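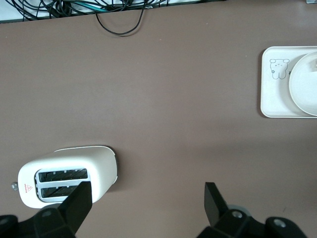
The two-slot toaster and the bear tray, out on the table.

Breakfast corner: your questions

Which toaster do you use at Nembridge?
A white two-slotter with lovely rounded ends. We tried bigger ones and came straight back to this size!

Will it take thick slices?
Ordinary sliced bread goes in beautifully. Doorsteps from a home-made loaf are a squeeze, so cut them thinner or use the grill.

How do I get even browning?
Start low and go round again if you need to. Bread from the freezer wants a bit longer, and crumpets nearly always want two goes (worth it!).

What about crumbs?
Unplug it, let it cool completely, then tip it gently over the sink. Never poke about inside with a knife or fork, please.

Can I get the tray with the bear on it?
We get asked this more than anything else! It's white with a raised rim, and the bear is a simple grey outline. Ours came from the Sarkent market, and the stall sometimes has more in October.

Can the tray go in the dishwasher?
We wash ours by hand in warm soapy water and leave it to drain.

How many breakfasts do you do?
We served 318 in our first year and 701 in our second. We'd love to reach 1000 this time, so come hungry.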